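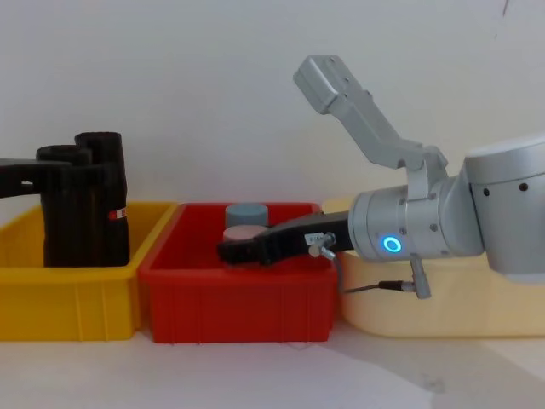 1 min read

Assistant Editor, Documentary Series (fixed term)

5 June 2020

Matos is hiring one assistant editor for Pralcombe, a factual television series on towns built beside tidal rivers. Season one runs to five episodes. The contract starts on signature and ends at picture lock in November.

Duties
Ingest and sync field rushes, 144 hours at present, with further deliveries from two crews.
Log interviews against transcripts and keep the bin structure in Fondus consistent across episodes.
Prepare turnovers for sound and grade.
Track archive clips. The current list has 71 items, and 12-second minimums apply to most of them.

Requirements
Credits on at least two broadcast documentaries. Working knowledge of timecode, frame rate conversion and proxy workflows. A wired home connection — the edit is remote until further notice. Reading knowledge of Portuguese is useful for episode four.

Terms
$4000 per month, paid on the last working day. Matos supplies drives and a Gindix license. Overtime is agreed in writing beforehand.

To apply, send a résumé and a credit list to Benvinda Coelho, post supervisor. Showreels are not needed at this stage. Shortlisted applicants do a one-hour paid logging test.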